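**Ticket 186 - Gray mark on tabletop, Nunmont study room**

Opened: 14 November 2023
Category: Furniture / surface finish
Priority: low
Status: open, pending second cleaning pass

**Reported problem**

Light wood table from the Ljungberg order, room 138. Thin gray streak near the middle of the top, running across the grain. Reporter wiped it with a damp paper towel and saw no change. Asks whether the top needs to be swapped.

**Environment**

- Table: Ljungberg, delivered in July, clear factory finish
- Floor: gray carpet, no chair mat
- Routine cleaner: Ultevus neutral, diluted per label
- No other finish complaints logged for this room

**Log**

09:20 - Checked under overhead light, then with a flashlight held low across the surface. No groove visible at a low angle. Fingernail passes over the streak without catching. Finish looks continuous on both sides.

09:35 - Dry microfiber, light pressure, with the grain. No change.

09:40 - Ultevus on a damp cloth, 5 minutes, wiped dry. No change that I could confirm. Let the top dry fully before judging, as damp finish hides light marks.

10:15 - Soft white vinyl eraser on the lower end of the streak only. Some gray came up on the eraser. Points to transfer (graphite, rubber or metal) sitting on the finish. Stopped there to check for dulling. None found.

10:30 - Compared against the Moltel finish guide. Closest entries are "pencil or graphite transfer" and "light scuff, finish intact." Both are treated the same way at this stage, so I have not tried to decide between them.

**Gray mark on tabletop** 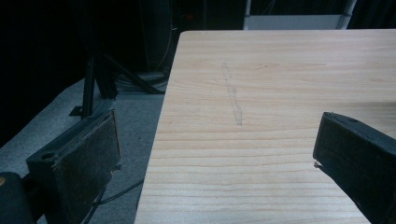
Melamine foam is not approved for this finish. It will probably take the gray off, but it also cuts the sheen and leaves a flat patch that shows from the doorway. Same for solvent wipes. Please do not use either one before the second pass is done.

**Next steps**

1. Eraser over the full length of the streak, short strokes with the grain.
2. Brush off crumbs. Do not rub them in with a cloth.
3. Ultevus, one pass, wipe dry.
4. Recheck after 12 hours under low-angle light.

If any gray remains, apply the Moltel paste to a test spot on the underside first, then to the mark. If a nail catches at that point, reclassify as a scratch and move the ticket to refinishing.

**Replacement request**

Declined for now. A surface mark with intact finish does not qualify. Table can stay in use - no tape or labels on the top in the meantime.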